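Chapter 5
Gathering Examples

A learning system can only work from what it has been shown. Chapter 4 treated the examples as given: a folder of recordings, each one paired with the correct action, ready to be fed in. In practice someone has to make that folder, and most of the time spent on a project goes into making it.

This chapter follows one collection from planning to storage. The task is simple to state. A person, and later a robot arm, is told to pick up a named object from a table and place it on a tray. The Greletti set, which we use in the exercises through the end of Part 2, holds 3248 recordings of this task. Each recording is called an episode. An episode begins with the table laid out and the hands out of view, and it ends when the object has been released.

5.1 What should vary

Suppose every episode used the same cup in the same spot. A system trained on them could score well by learning one path through the air and ignoring the camera. Move the cup a hand's width and it would fail. To prevent this, the collector changes some things on purpose between episodes and holds others fixed.

In the Greletti set the objects and their positions change. The task wording changes too, so that "put the ball on the tray" and "the ball goes on the tray" both occur. The type of camera and the length of the pause at the start stay the same. The Belleck set, which we meet in Section 5.4, makes the opposite choice and varies the cameras while keeping a short list of objects.

Objects are picked to differ in ways that matter to a grasp. A ball can roll. A bag changes shape when it is squeezed. A flat packet offers very little edge to hold, and shiny metal can show glare that hides its surface from the camera.

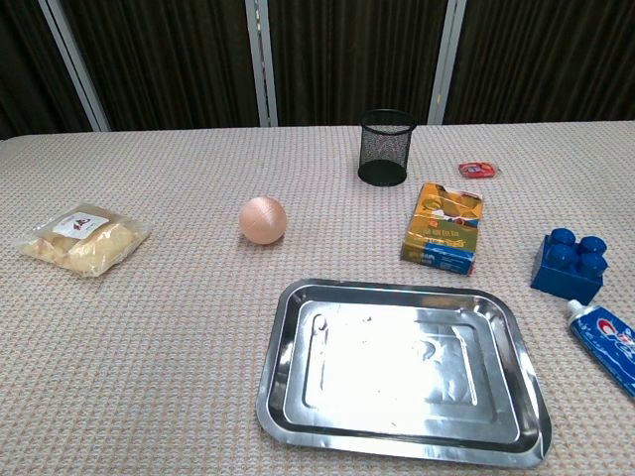
Figure 5.1 A tabletop layout with household objects and a metal tray.

Before reading on, choose one object in Figure 5.1 and write down two places where a gripper could take hold of it. Keep your answer for Section 5.3.

5.2 The layout sheet

People who are asked to arrange objects at random tend to space them evenly and leave the corners bare. A layout sheet avoids this. It divides the table into cells and lists, for each episode, which object goes in which cell and which way it faces. The sheet is printed before the session starts and is filed with the recordings afterward.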